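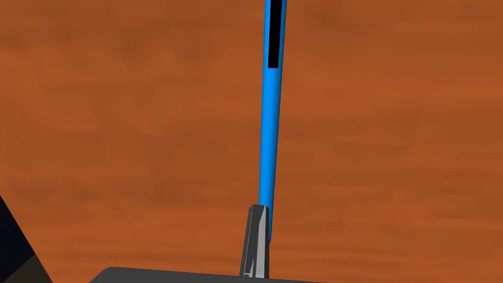

I bought the Storatus armchair in October, after the old one gave up a leg during a phone call with my bank. Eight months is long enough to review a chair, I think. Some marriages get less.

It came in a box the size of a refrigerator, left on the wrong side of a locked gate. The instructions list 16 steps, and step 13 is a drawing of a man smiling at a bolt. My bolt didn't go in. I wrote to the company and got a new one in eight days, with a card thanking me for "growing with Storatus."

**Comfort.** Good, with conditions. The seat is firm for the first month and then relents a bit on the left, where I apparently keep most of myself. The back is the right height for reading and the wrong height for sleeping, though I've kept trying. If you're tall, sit in one at the Masbridge showroom first. They let you stay as long as you like, provided you can stand the playlist. 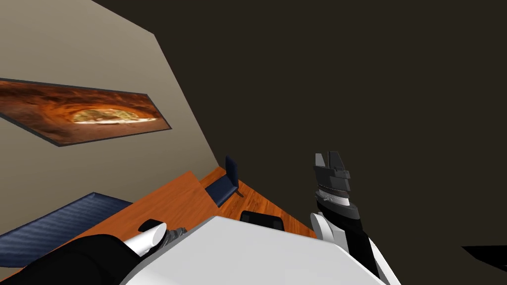 **Fabric.** The color is called Moka. In the store it was a rich coffee brown, and in my living room it's the brown of a paper bag. The company claims you can wipe off nearly anything. Red wine, yes. Turmeric, no. I now have a Moka chair with a small region of Moka and mustard, and I keep a blanket over it for company.

**Arms.** Wide enough for a mug, slanted enough that you shouldn't. I have done this test more than once.

**Price.** I paid $100 extra for the swivel base and would do it again. It turns quietly, and I can go from the window to the TV without getting up, so my doctor can take that up with Storatus. The Rutherford I nearly bought instead had nicer stitching but didn't swivel, and it squeaked in the store, where a chair ought to be on its best behavior.

Four stars. I took one off for the bolt. The turmeric was my own doing.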